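Against the Matching Set

There was a time when a plate was white and you owned as many as you had chairs. I grew up under that regime and did not suffer. Then somebody decided that dinnerware should have a palette, and now grown adults stand in the aisle at Matine with a plate in each hand, asking a spouse whether stone "talks to" navy.

I am one of those adults. I held out until May, when our last white plate went the way of the others and I was sent out with instructions to come back with something cheerful. Cheerful, in the current market, means colors that look as if they have been told some mildly bad news. Terracotta. Denim. A green that a catalog would call seafoam and my grandmother would have called hospital.

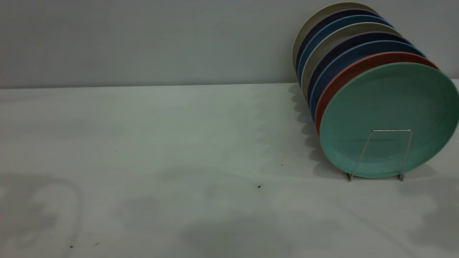

My complaint is with what color does to a household. White plates are anonymous. You grab the top one and put toast on it. Give each plate its own shade and within 2 weeks everyone at the table has a favorite, and the favorites are always the same one. In our house it is the green. Nobody has ever fought me for the beige.

Then there is the question of storage. The stack in the cupboard, which served civilization perfectly well, is apparently over. A stack hides the colors, and you paid for the colors. So the plates must stand up on edge, like records or toast, and they must stand in an order. I have rearranged ours 3 times. Light to dark looked like a paint chart. Grouping the blues together looked as if I had run out of ideas. What I settled on is supposed to seem casual, and it took me 50 minutes.

The stores know all this, of course. Jurel sells its plates one at a time, in the confidence that no one has ever gone home with one. Stutik will sell you the rack first, which is a smart piece of business, because an empty rack is an accusation. 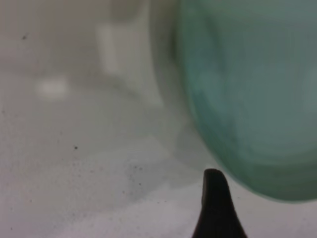 And yet I can't pretend I want the old plates back. I have noticed that I wash up sooner, for the shabby reason that a gap in the row annoys me. I have noticed that scrambled eggs look better on dark blue than they have any right to. A friend who swore by plain white for 30 years came to lunch, asked where the plates were from, and has since bought a set in nothing but gray, so I suppose we all fall at our own speed.

What I would ask of the people at Jeon, whose new colors arrive every season, is a little mercy. Stop retiring the green. We have one, and four people who want it for breakfast.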